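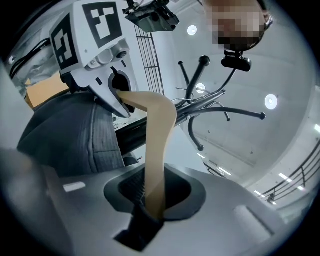 Progress report to Temard, interim stage. Flilulen room, Flevham.
Prepared by: Elīna Rimkutė
Period covered: up to the end of September

## 1. Status

The furnishing of the Flilulen room is complete apart from the seating and the cable work. The room has been open for daily use throughout the period. Work was done in the mornings before 9.00 and people were asked to leave the tables clear on Thursday evenings. This was mostly observed.

The grant covers furniture, repair of existing furniture and minor electrical items. It does not cover decoration, and no decoration has been charged to it.

## 2. Tables

The layout agreed in the application has been kept: a round table for talk and shared work, and a rectangular table for writing and for work on a device.

The round table has a warm orange-brown wood-grain top. It was taken from our own stock. The underside fixings had worked loose and were replaced, and the top was cleaned and re-levelled. A slight rock remains when weight is put on the rim. It is within what we consider acceptable, but the feet will be checked again at the next visit.

The rectangular table is dark brown and was bought from Ķēniņš. It arrived with one damaged corner bracket. The supplier sent a new bracket without charge and we fitted it ourselves. The delay was eight working days and had no effect on other items.

Users have asked whether the two tables could be pushed together for larger meetings. The heights differ, so a notebook laid across the join does not sit flat. We do not intend to alter either table. The request has been noted for any later phase.
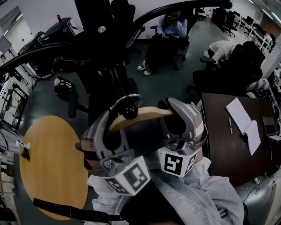

The position of the rectangular table was changed once during the period. In the first layout a chair pulled out from it blocked the way to the round table. It was moved towards the wall and the problem has not come back. Floor marks under the feet show the agreed position and should be left in place after cleaning.

Small personal items continue to be left on the tables. The room rules allow this during the day. Anything found at closing time goes on the shelf in the corridor.

## 3. Seating

Seating is the main open item. The room currently has a mixture of office chairs and grey chairs, brought in from different parts of the building. The application assumed that all of them could be kept. After inspection this needs to be revised as follows.

- Chairs in sound condition: keep, clean, no cost.
- Chairs with worn padding: re-pad and keep the existing cover where the seams are good.
- Chairs with a failed height adjustment: replace the gas lift. If the base is also cracked, withdraw the chair.

Ķēniņš has quoted 300 euros for the re-padding, including collection and return. The quotation is valid until the end of November. A second quotation was requested from a local upholsterer, who declined the job as too small.

Two chairs have been withdrawn and will not be repaired. Their castors were removed and kept as spares.

## 4. Cables and power

Thin cables on the floor near the seating remain a trip risk. The original plan placed a single socket strip on the wall behind the rectangular table. In practice people sit further out than expected, and leads are pulled across the floor to reach them. A strip fixed to the underside of the table would shorten the run. The table maker's sheet permits screws in the side rails but not in the top itself, so the brackets will have to be fixed at the rails.

Until this is done, users have been asked to unplug chargers when they leave and to keep leads behind the chair line.

## 5. Spending

Nearly 500 euros remains unspent at the end of the period. The underspend comes from the use of a table from stock in place of a new one. We ask Temard to approve the following use:

| Item | Cost |
|---|---|
| Re-padding of chairs | 300 euros |
| Under-table socket strip, brackets, cable clips | from the balance |
| Replacement gas lifts | from the balance |

No transfer between budget headings is needed. All three items fall under furniture or minor electrical work as defined in the grant letter.

## 6. Packaging and waste

Cardboard from the deliveries has been flattened for collection. Some of it is being held back to protect the chairs in transit to Ķēniņš and will be disposed of when they return.

## 7. Next steps

1. Temard to confirm the use of the balance.
2. Order for re-padding to be placed before the quotation lapses.
3. Chairs to be sent in two batches, so that the room can stay open.
4. Socket strip to be fitted and the leads tested.
5. Feet of the round table to be checked at the same visit.

Receipts for the period are held at Flevham and can be sent on request. The final report will follow when the second batch of chairs has come back.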